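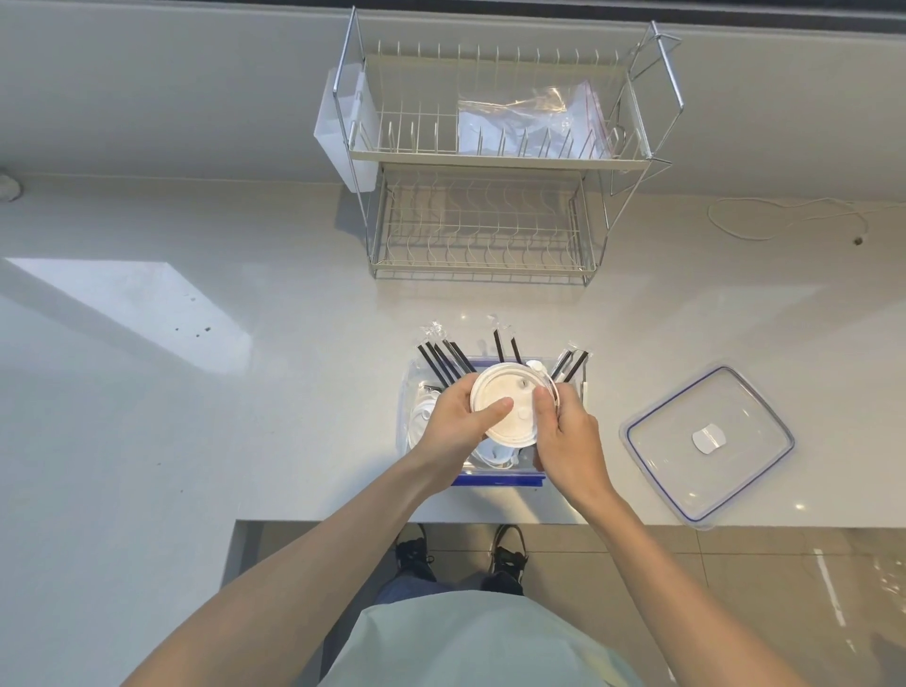 *A round lid and a clear container at the kitchen counter.*

My grandmother never threw out a leftover in her life, and I spent most of my twenties doing the opposite. Half a pot of rice? Gone. Two spoonfuls of beans? Gone, with a little guilt on top.

What changed me was moving to Ashby and living upstairs from Coralie Prendergast, who cooks once on Sunday and then sort of coasts. Her Monday soup turns into Tuesday's pasta sauce, and by Thursday it's under a crust with an egg on it. I asked her for the recipe once and she laughed at me for a good long minute (fair enough!).

So in September I tried it her way. I gave myself 80 dollars for 2 weeks of dinners and a rule that I couldn't shop again until the fridge was bare. The first few nights were great – roast chicken, then chicken tacos, then a broth that smelled like somebody else's much nicer house. Night five was a lentil and cabbage thing I'd rather not discuss.

The trick, if you want one, is labels. I write the day on a strip of masking tape and stick it on everything, and old stuff goes to the front of the shelf. My friend Abdelilah Benmoussa says he freezes his in single portions, and I keep meaning to try that once I've dealt with the ice situation in my freezer.

I came in at 12 dollars under, and I spent it on cheese.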